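Section 2: Setting up the audio receivers for the Dronbridge evening walk

The receivers are handed out at the start point and collected at the end. Charge the full set on Tuesday, before the first walk of the week.

1. Switch on the guide transmitter and wait for the green light.
2. Set the transmitter to channel 9.
3. Switch on each receiver and hold it near the transmitter until it beeps.
4. Clip an earpiece to each receiver.

Caution: do not charge receivers with the earpieces attached. 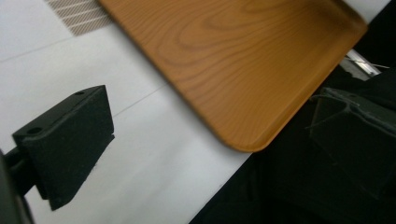
Reading time: 2 minutes

2.1 Range and volume

The Ganotico transmitter reaches 80 metres in open streets. Thick walls shorten this, and the signal drops in the covered passage by the old brewery. Stop the group before the passage and give the commentary there.

5. Set the guide microphone to medium gain.
6. Ask one guest to stand at the back and confirm that speech is clear.
7. If there is hiss, move the microphone closer to the mouth before raising the gain.

Note: the recorded bell and footsteps play through the same channel. Lower the effects level by 2 steps when the group includes children.

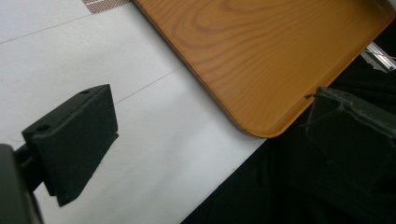 Collect receivers at the Bidum gate, before guests leave for the tram stop. Switch each unit off and remove the earpiece. Used ear covers go in the waste bag. Lay the units out for checking on a flat, pale surface, such as the white one in the picture, where a dropped clip or screw is easy to find. A wooden tray will do for carrying them back to the store.

8. Return the units to the charging case with the contacts facing down.
9. Record any faulty unit on the Mwaipopo fault sheet and keep it out of the case.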